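## 232 demos and it still can't find the handle. More data, or is the data bad?

**pikell_dropout**

We've been collecting demos with hand-held grippers since January, for a task where the arm has to pick up a small part and set it in a fixture. We have 232 of them now. Trained on all of it, the policy gets to the part fine and then hovers next to it like it forgot why it came into the room.

The advice I keep getting is "collect more." I'm not sold. Before I ask people to stand there for another month waving a gripper, I'd like to hear from anyone who has seen more data of the same kind fix this.

**jcaceres**

Same kind, no. Different kind, yes. How many people did the collecting?

**pikell_dropout**

2. Me and Danai. She did most of it.

**jcaceres**

There's your problem. You have a very good model of how Danai moves her wrist.

**drukura_tom**

Don't agree with that at all. One steady operator is the best thing that can happen to a small set. We had five people on ours at Drukura and the policy averaged them into mush. Everybody approached from a different side, so it split the difference and went straight down into the table.

To the OP: what does your tracking look like at the moment of the grasp? Hovering beside the part sounds like your poses are off right when it matters. Check that before you blame the people.

**pikell_dropout**

Tracking says it's fine. I say "says" on purpose. The number the tool spits out is a confidence it gives itself, and I've watched it report a great score on a run where the path jumped sideways through a solid wall.

So I went back and went through demos by hand. I got through 49 before my eyes quit. What bugs me is how much of each one is useless. People pick the gripper up, turn, lean over to check something, talk, and all of that gets recorded. If the start and end trims are sloppy, the policy is learning from it.

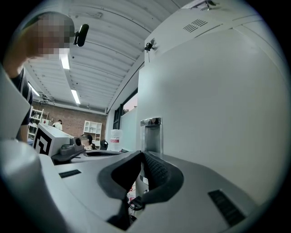

Our trim script looks for the gripper opening and closing. Fine in theory. In practice everybody squeezes the thing a few times before they begin, out of habit, and the script takes that as the start of the demo. I found nine where the "task" begins well before anyone has gone near the part.

**jcaceres**

Nine out of 49 is a lot. If that rate holds for the rest you've been training on garbage and calling it a policy problem.

**hverstraete**

I'd be careful with "if that rate holds." He picked which ones to look at. Were they random?

**pikell_dropout**

No. Oldest first. So we were probably worse at it then, fair point.

**hverstraete**

Then you don't know the rate. Pull a random batch and look again. It's an afternoon of boring work and it beats arguing on here.

Also, I'll say the unpopular thing. I have yet to see one of these hand-held setups where the people running it could tell me what counts as a bad demo. They all have a rule for what counts as done. Write down what gets thrown out, and have someone who didn't collect the data do the throwing out.

**danai_l**

Danai here, of the famous wrist. I'd like it on record that I asked for a "discard" button in the first week and was told the model would sort it out.

**pikell_dropout**

She did ask. I did say that.

**drukura_tom**

The model never sorts it out. I still think it's tracking though. Trims don't explain a hover that only shows up at the grasp. Bad starts give you bad starts.

**jcaceres**

Unless the squeezing teaches it that the gripper closes when nothing's there. Then "close" stops meaning much.

**drukura_tom**

That's a stretch. It would close early, and he says it hovers.

**pikell_dropout**

It does both, to be fair. Mostly hovers. Now and then it snaps at the air and then hovers.

**drukura_tom**

OK, that would have been good to know up front.

**pikell_dropout**

Plan for now: random batch, Danai's discard rule, retrain on whatever survives, no new collecting. I'll also plot the poses for the last stretch before each grasp. If the smaller set does better I'll post the numbers. If it does worse I'll post those too, and Tom can be smug.

**hverstraete**

Run it more than once before you post anything. Two training runs on the same data can differ by more than whatever you're about to get excited over.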